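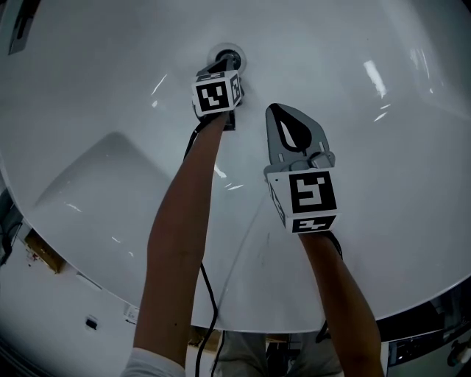
White ceramic sink, metal drain.

Search posts, people, tags

Ludmila Kubíček
2019-03-22
Thread on transfer ratios between card points and airline miles. I keep seeing the sign-up bonus quoted as the only number that matters. The ratio and the transfer block size decide what you can book.

Ludmila Kubíček
The Condale card earns 2 points per dollar on airfare and 1 on everything else. Points move to Plullent, the hotel program, or to Coltora, the airline program. The two transfers work differently.

Ludmila Kubíček
Condale to Coltora is 1:1, in blocks of 2000. A balance of 3,900 points moves as 2000 miles and leaves 1,900 on the card side. The remainder stays there until you earn another 100.

Ludmila Kubíček
Condale to Plullent has no block size. Any balance moves. My last transfer was 1031 points in February, and 1031 showed up on the hotel side the next morning.

Ludmila Kubíček
Transfers are one way. Once points are in Coltora they follow Coltora expiration rules, so check the award calendar before you move anything. Search first, transfer second, book the same day if the seat is still there.

Ludmila Kubíček
Annual fee is $150, billed on the first statement. It is not waived in year one. Some comparison pages still show it as waived. Read the rate table in the application.

Ludmila Kubíček
To value the points, take the cash fare, subtract the taxes you would pay on the award ticket, divide by miles required. Do it for a route you fly. A value averaged over business class to Asia is no use if you fly short domestic legs.

Ludmila Kubíček
Award tickets do not earn miles on Coltora. If you are close to a status tier, include the miles you give up in the calculation. The Vávra calculator has a field for this under "advanced," and it is blank by default.

Ludmila Kubíček
Statement timing: points post when the statement closes, not when the charge clears. Airfare bought the day after closing takes a full cycle to show up. Plan for that if you need one more block.

Ludmila Kubíček
Refunds claw points back at the rate they were earned. If you already transferred them, the card balance goes negative and the next charges fill the hole first.

Ludmila Kubíček
Foreign transaction fees and the companion ticket rules go in a separate thread. The companion ticket has its own blackout list and I am still checking it against the terms.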